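This site uses cookies to improve your reading experience. By continuing, you accept our cookie policy.

Teaching by Hand: How Tidance Learns to Handle Cloth

Fabric has long been a difficult subject for robotics. A cup keeps its shape when it is lifted, and a robot that has located the handle once can usually find it again. A cloth changes shape the moment it is touched. It folds over itself, hides its own corners, and may look different each time it is set down. Methods that work well on boxes and bottles tend to fail on a single towel.

The Tidance project at the Palstead Institute approaches this problem through demonstration. Its researchers do not drive a robot arm from a distance while they record. They perform each task themselves, at an ordinary table, holding a pair of grippers that match those fitted to the robot. The movements of the grippers are stored together with video taken from the demonstrator's side of the table, and a learning program is trained on both.

"For years we asked people to think like the machine," says Lindiwe Joubert, who leads the work. "They sat at a console and moved slowly, and the data showed it. A person with the tool in her own hand moves the way she would at home."

The difference in pace is considerable. Under the earlier console method, the group recorded 97 usable demonstrations in its first month. With the hand-held tools it passed 1,000 in the same length of time, using the same people. Demonstrators also began to correct themselves in useful ways. When a fold slipped, they caught it and went on, and the program received an example of recovery that no one had thought to script.

Those recoveries now form a separate part of the training material. In tests held in March, a Tusiteck arm trained without them would often drop a cloth and then continue the motion with nothing in its grip. The version trained on the full set was more likely to go back and pick the cloth up again. Joubert is careful about the result. The tests covered three tasks, all with small household fabrics, and larger items such as sheets remain outside the method's reach.

Putting a cloth into a basket is the simplest of the tasks and, in the group's view, the most instructive. The demonstrator must judge how far the fabric hangs below the grip, bring it over the rim, and let go at a point where the loose part will follow. These judgments are rarely put into words, even by people who make them every day.

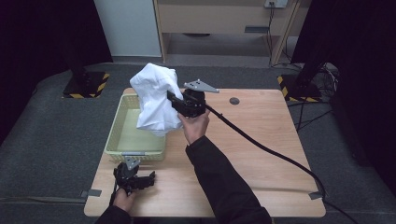
Consistency between sessions has required its own discipline. Positions are checked before recording begins, and each demonstrator works for no more than six minutes before a rest. Fatigue shows in the data as small, hurried releases, and the program will copy these as faithfully as it copies good work. Sessions that fall below the group's standard are kept but set aside - they may later serve to teach the system what a poor attempt looks like.

A second site is being prepared in Bråten, where demonstrators who have had no contact with the Palstead group will repeat the same tasks from written instructions. The comparison should show how much of the present result depends on the habits of one small team. Joubert expects some loss of accuracy at first and regards this as a fair price for a broader set of examples.

The group intends to publish its recording procedure along with the results from both sites. Designs for the gripper handles will follow once the second version, which is lighter at the wrist, has completed its trials.

Last updated: September 17, 2018

Contact the editors | Copyright Palstead Institute. All rights reserved. | Back to top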